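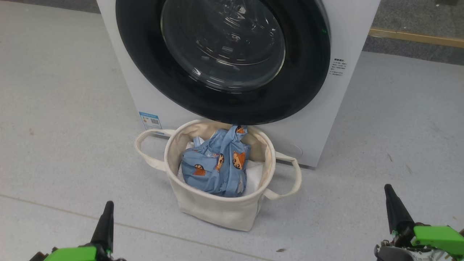

円筒形キャンバスランドリーバスケット「Levside」 生成り

ドラム式など、前面に扉のある洗濯機の前に置いて使う布製のバスケットです。扉の真下に置き、上から洗濯物を入れたり、洗い終わったものを受けたりできます。縁の左右に同じ生地の持ち手が付いています。

販売元:Foltbridge
シリーズ名:Levside(レヴサイド)
品番:LV-42
色:生成り
形:円筒形、ふたなし

商品の特徴

本体は芯材を入れないキャンバス地です。側面はやわらかく、空の状態や中身が少ない状態では下のほうにしわが寄り、全体が少し沈みます。プラスチックのかごのようにまっすぐ立つ製品ではありませんので、ご注文の前にご確認ください。生地には縫製前に軽い糊付けをしていますが、この糊は最初の洗濯でほぼ落ちます。洗ったあとのほうが手触りはやわらかくなります。

内側には裏地を付けました。外側の生地と近い色で、縁のところで折り返して縫い留めています。縫い代が内側に出ないので、ニットやファスナー付きの服を入れても糸が引っかかりにくくなっています。

持ち手は輪の形で、左右に一つずつあります。腕を通して肩にかけられる長さを取りました。使わないときは外側に垂らしておいてください。洗濯機の扉を開け閉めするときに持ち手が縁の上に出ていると、扉の内側に挟まることがあります。

置き場所について

洗濯機の前面に縁が触れるくらいまで寄せて置くと、取り出した洗濯物が床に落ちにくくなります。布製なので、洗濯機のパネルに当たっても傷は付きにくい作りです。ただし運転中は洗濯機から離してください。脱水時の振動でバスケットが少しずつ動くことがあります。

洗濯機の下部には、糸くずフィルターや排水フィルターの点検口が付いている機種があります。お手入れの際はバスケットをいったん別の場所に移してから、点検口のカバーを開けてください。残り水がこぼれてキャンバスにかかると、輪じみになる場合があります。

かさ上げ台に載せた洗濯機では、扉の下端からバスケットの縁まで距離があきます。その場合は片手で縁を持ち上げながら取り出すか、同シリーズの背の高いタイプをご検討ください。

床については、タイル、クッションフロア、フローリングのいずれでもお使いいただけます。底面に滑り止めはありません。浴室の洗い場など、水がたまる場所には置かないでください。

入れられる量の目安

子ども用の上下とタオル類なら、一日分をまとめて入れても余裕があります。シーツや毛布は、軽くまとめて入れると縁より上に山になりますが、持ち手で運ぶことはできます。耐荷重は7kgです。水を含んだ洗濯物は乾いた状態よりかなり重くなりますので、脱水前のものを入れて持ち上げるのは避けてください。

お手入れ方法

普段は中身を出し、内側のほこりを粘着ローラーか掃除機で取ってください。糸くずは底の縫い目にたまりやすいので、月に一度は裏返して払うことをおすすめします。

全体を洗うときは、30度以下のぬるま湯と中性洗剤で押し洗いします。洗濯機を使う場合は大きめのネットに入れ、弱水流のコースを選んでください。脱水は短めにします。

干すときは形を整え、口を下にして風通しのよい日陰に置きます。持ち手だけで吊るすと、付け根に重さがかかって伸びます。

乾燥機、塩素系漂白剤は使用できません。アイロンは中温、当て布をしてかけてください。
初回の洗濯で、高さが少し縮むことがあります。

ご使用上の注意

・湿った衣類を入れたまま長時間置かないでください。かびやにおいの原因になります。
・色の濃い衣類や新品のデニムは、濡れた状態で入れると裏地に色が移ることがあります。
・火気やストーブの近くに置かないでください。
・お子さまが中に入ったり、頭からかぶったりしないようご注意ください。
・生成りの生地には、綿かすと呼ばれる茶色の小さな粒が見えることがあります。原料由来のもので、不良ではありません。

お客様の声

「廊下の突き当たりに洗濯機があり、硬いかごだと通るたびに足をぶつけていました。布なら当たっても痛くありません。思っていたより形が崩れるので、きちんと立ってほしい人には向かないと思います。」(Nabila Kwok様)

「子どもの着替えを入れる専用にしています。持ち手が長いので二階まで片手で運べます。階段では少し揺れます。」(Sizwe Shabalala様)

「二回洗いました。一回目で丈が少し縮み、その後は変わりません。裏地に青いタオルの色が薄く付きましたが、使うのに支障はないです。」(Kobe Timmermans様)

よくあるご質問

折りたためますか。
中身を出せば平らにつぶせます。洗濯機の横のすき間や棚の上にしまえます。折り目が付いた場合は、霧吹きで湿らせて手で伸ばしてください。

乾燥が終わったばかりの衣類を入れてもよいですか。
問題ありません。金属のボタンやファスナーが熱くなっていることがありますので、取り出すときは手元にご注意ください。

持ち手だけ交換できますか。
縫い付けのため、交換部品の販売はありません。付け根のほつれは有償で修理をお受けしています。修理代は片側2,000円、送料はお客様のご負担となります。

ほかの色はありますか。
現在は生成りのみです。グレーは9月に再入荷の予定です。

衣類以外に使えますか。
ぬいぐるみやひざ掛けの収納にお使いの方もいらっしゃいます。角のあるおもちゃや工具など、生地を突き破るおそれのあるものは入れないでください。

同じシリーズの商品

Levside 背高タイプ(品番 LV-109)
かさ上げ台に載せた洗濯機向けです。生地と持ち手の仕様は同じで、底の直径も変わりません。

Levside 洗濯ネット 大
本品を折りたたんで入れられる大きさです。

返品と交換

未使用、未洗濯のものに限り、到着後7日以内にご連絡いただければ返品をお受けします。縫製の不具合については使用後でも交換いたしますので、不具合の箇所がわかる写真を添えて、お問い合わせ窓口の担当Danilo Dalisay宛てにお送りください。

品切れの際は、商品ページの「入荷のお知らせ」からメールアドレスをご登録いただけます。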